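Anyone else's packing line getting an arm? What happened to your people?

Started by flor_ospina, 6:40 am

Morning all. I run second shift at a small bottling and kitting place in Moltdale, and since October we've had a robot arm on the bench where three of my folks used to sort and set bottles by hand. I'm not here to complain, I promise! I'd just love to hear from people who are further along, because the meetings we get are all about throughput and I'm the one standing next to Denise when she asks me what her job is now.

So far nobody has been let go. Two people moved over to labeling, and one stays with the arm, clearing it when it stops and feeding it the next tray. Our target is 400 bottles a shift through that bench. The arm gets there most nights, but it's lonely work for whoever is minding it. They used to talk the whole time over there.

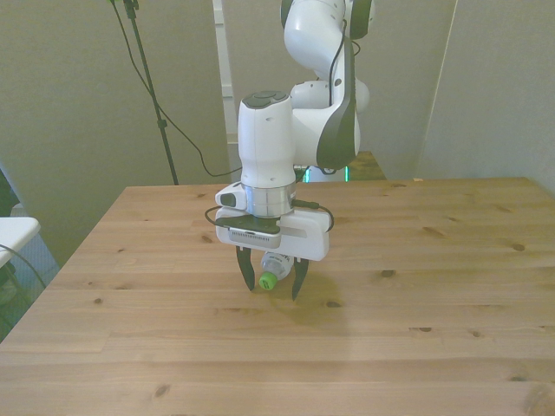
The arm on our bench with one of the green-cap bottles

Sorry for the long post, I haven't had my coffee yet.

Reply from grecu_mike

Welcome Flor! We went through the same thing at Grecu, only with jars. My honest take is that it was good for us. I had 9 people on that line and every one of them had a wrist brace in their locker. Now the braces are mostly gone and folks go home with some energy left for their kids. Give it a few months, the first stretch is always clumsy.

Reply from pallet_annie

Glad it worked out, Mike, but I'd push back a little. At my plant the sore wrists went away and so did the overtime, and some of us were counting on that overtime. They also started calling the minding job "entry level," so it pays less than the hand work did — and you need to know more to do it! Flor, please get the pay grade in writing before everyone settles in.

Reply from grecu_mike

Fair enough, Annie. Ours kept their grade, but I'll admit we had a supervisor who fought for it.

Reply from Vichien Jaidee

Hello Flor, I do maintenance at Skuvholm and have looked after arms like this for a good while. Two things from my side. Ask for the person minding it to be trained properly, so they can teach it a new position and change the fingertips without calling somebody like me. My operators were bored to tears until we did that, and now they argue with me about grip settings (and they're usually right). And rotate people. Two hours there is plenty, then swap with labeling.

Reply from flor_ospina

Oh, the rotating is such a simple idea and I feel silly that we haven't tried it. Annie, I asked about the pay grade this afternoon and got a "we'll look into it," so I'm going to keep asking. Vichien, who paid for the training, your plant or the people who sold you the arm?

Reply from Vichien Jaidee

The plant did, after some grumbling. Ask while it's still new and everyone upstairs is still proud of it.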